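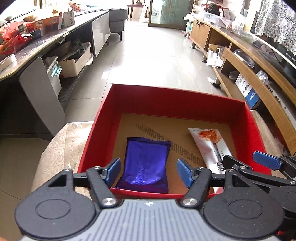

Purple packet and open red box at the packing position.

Stistano SB-2 Folding Shipping Boxes

Product group: Boxes and cartons
Sold in: bundles, flat
Supplied by: Cloltbridge Packaging Supply

Overview

The SB-2 is a one-piece folding box for small retail goods, sachets, refill packs and samples. It ships flat and is set up by hand without tape on the base. The walls fold over and lock into slots in the floor panel, so each long side is two layers thick once assembled. The short sides are a single layer with a tucked dust flap.

The series replaces the earlier SB-1. Outside dimensions are the same, and shelf labels and outer cartons specified for the SB-1 can be kept. The change is in the locking tabs, which are wider and have a rounded lead-in. The older square tabs tended to crease when the box was set up quickly, and a creased tab did not hold under load.

Board

Single-wall corrugated board, E flute. The outer liner is printed in one color and sealed with a water-based coating. The inner liner is left plain unless a two-side print is ordered. The coating resists scuffing in normal handling but is not a moisture barrier. Do not store assembled boxes on bare concrete.

Board direction: flutes run parallel to the short side. This gives a cleaner fold on the lid hinge at the cost of a little stacking strength. Customers who stack filled boxes for more than a few days should ask for the cross-cut version, part suffix X, which has the flutes turned and a scored hinge.

Specifications

Style: folding box, hinged lid, front tuck
Inside height: 125 mm
Bundle quantity: 114
Base closure: slot and tab, no adhesive
Lid closure: front tuck with side ears
Print: one color outside, standard
Minimum order, custom print: 2,000
Storage: flat, dry, out of direct sun

The bundle quantity is set by strap height and cannot be split. Orders that do not divide evenly are rounded up to the next full bundle. Custom print orders are packed to the same bundle size, and a part bundle at the end of the run is shipped and billed as made.

Colors

Stock colors are red, white and natural brown. Other colors are made to order and are matched to a supplied sample under daylight lamps. Expect a slight shift between production lots. Where boxes from two lots will be displayed side by side, order both quantities at the same time and state this on the order.

Red and other heavy solid colors can mark at the fold lines if the board is very dry. Bring bundles into the packing area the day before use and leave the strap on until the boxes are needed.

Assembly

Lay the blank with the printed side down. Fold both long walls up and over, then press the tabs into the floor slots until they sit flush. Raise the back wall and turn the corner flaps inward before closing the short sides. The lid is folded last. A tab that stands proud of the floor will lift the contents on one side and may keep the lid from closing square.

For flat goods packed in layers, use the Cuesta divider pads. These are cut with a small clearance on all sides and can be lifted out with a finger at either notch. Tissue, shredded paper and paper cushions can all be used in the box. Loose fill is not recommended, as fine material works its way into the tab slots.

Closing and labels

The front tuck will hold the lid during handling inside a building. For parcel shipment, add one strip of paper tape across the front edge — the coating accepts both paper and film tape. Place the address label on the lid, clear of the hinge score. Removable labels may lift some of the coating if left on for long periods.

Related items

Cuesta divider pads, plain board, for SB-2
Stadlow outer carton, double wall, for filled SB-2 boxes
Stadlow paper tape, plain or reinforced
SB-2X cross-cut version, made to order

Ordering notes

Stock colors ship from the Cloltbridge warehouse. Custom print needs artwork approval before a production slot is assigned. The print line is closed for maintenance in August, and orders approved during that month are scheduled after it reopens. Flat samples are sent free of charge, unprinted, in the board grade quoted.

Boxes can be recycled with other corrugated board. Remove film tape first.

Page last revised 12th January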